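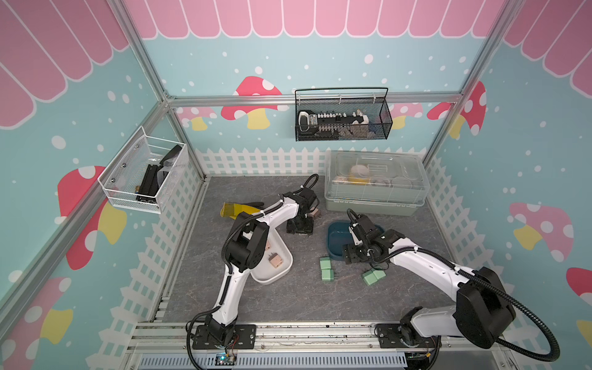

Mushroom wallpaper, pale aqua with white spots.

The spare room has an outside wall facing north, and by the end of last winter the lining paper had started to lift along the skirting. I had been putting off doing anything until the clocks changed. In October I bought a humidity logger and left it on the windowsill, set to take a reading every ten minutes. It stores 2,036 readings before it starts overwriting the oldest, so one fill covers just over 14 days.

The first fill averaged 54 per cent relative humidity, well inside the normal range for a house. The average hides the nights. With the door shut and the radiator off, the figure climbed steadily from eleven in the evening and peaked shortly before the boiler came on at 6. A second sensor taped to the wall surface showed it 7 degrees colder than the middle of the room at the same hour. Air at a moderate humidity will still condense on a surface that cold, and the paste behind the paper takes up the water.

I stripped the wall on a Sunday. The old paste was a cellulose type with no fungicide in it that I could find on the packet. The plaster underneath was sound apart from a patch by the socket, which I cut back and filled. I then left the wall bare until two readings a week apart on the pin meter agreed.

For the new paper I looked at three makes. Egilsson sell a vinyl that wipes clean but lets very little vapour through, so any damp in the plaster stays there. Praretti do a non-woven paper with the paste applied to the wall, and this is the one I used. The Lesis range was similar but the rolls are narrower, meaning two more joins on a wall this size, and joins are where the lifting starts.

Hanging it was straightforward. Paste the wall one drop at a time, go slightly past the width, and keep a damp sponge for the edges. The pattern repeat is long - I lost most of one roll to matching.

The radiator now runs low overnight and there is a trickle vent in the window frame. The overnight peak has come down. I have left the logger in place and will download it again when it fills. The Plorkmont extractor for the bathroom is still in its box, as the duct I ordered was the wrong diameter.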